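Padlocks and Hand Tools – Gallery

The Clurnthorpe bench collection covers small security hardware and the hand tools kept with it. The catalogue stands at 452 entries, most of them padlocks under 2 inches across the body. Entries are grouped by body material first, then by shackle type, then by key pattern. Spanners are listed separately under fixings.

Brass is the commonest body material in the smaller sizes. It machines cleanly, resists rust and takes a stamped number well. Steel shackles are normal, so a brass lock left outdoors will usually fail at the shackle before the body shows much wear. Drawer 4 holds the spare keys, tagged by entry number. 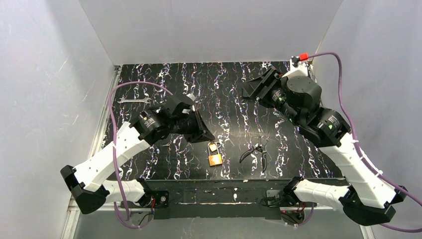
Small brass padlock and silver open-end spanner, on the black marbled top.

A reader in Ostuvar writes that graphite powder should be preferred to oil in any brass lock of this size, as oil holds grit against the pins. The same reader asks for spanners to be listed by the width across the jaws, with metric and imperial sizes in separate columns, and would like the older Dunora price list added as a reference.

Graphite is already the rule for the catalogued locks, applied sparingly through the keyway and worked in with the key. Oil is used on shackles only, and wiped off again. The jaw widths are being entered now – metric first, imperial to follow once the gauge is back from Devadiga. The Dunora list runs to almost 290 lines and will go up in August as a plain table, without the trade discounts.

Corrections to sizes or materials should quote the entry number. Measurements are taken across the body at the widest point, shackle closed.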